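Getting ready for camp, again

August already, and the hall cupboard has been emptied onto my landing, which can only mean the Platdale Brownies are off to camp. I've been helping with the unit for 19 years now (I only went along to cover a few weeks for Liliana Caputo while she had her knee done!) and I still get the same flutter when the kit lists go out.

We're going back to Plurden, to the field by the stream, and Thongchai Meesuk has very kindly agreed to come and run the campfire cooking again. The girls still talk about his noodles. Some of them are first-time campers and a bit wobbly about the nights away, so we had a practice sleepover in the hall, with far too much giggling and very little sleep – mine least of all.

The cake stall made £367, bless everybody who baked, and that pays for the canoes and leaves a little over for new guy ropes. I'd like a second water carrier too, but we'll see what Liliana says when she's done the sums.

If your daughter is coming, please put her name on absolutely everything, down to the last sock. Mugs and plates should be plastic, and an old one from the back of the cupboard is fine. 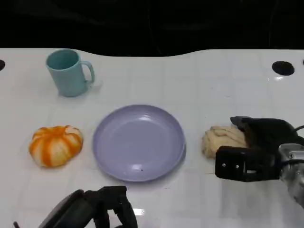 Plastic mug and plate

Wellies as well, please, whatever the forecast says. We're meeting outside the hall at half past nine, and if anyone has a spare roll mat they could lend us, I'd be ever so grateful – just leave it in my porch.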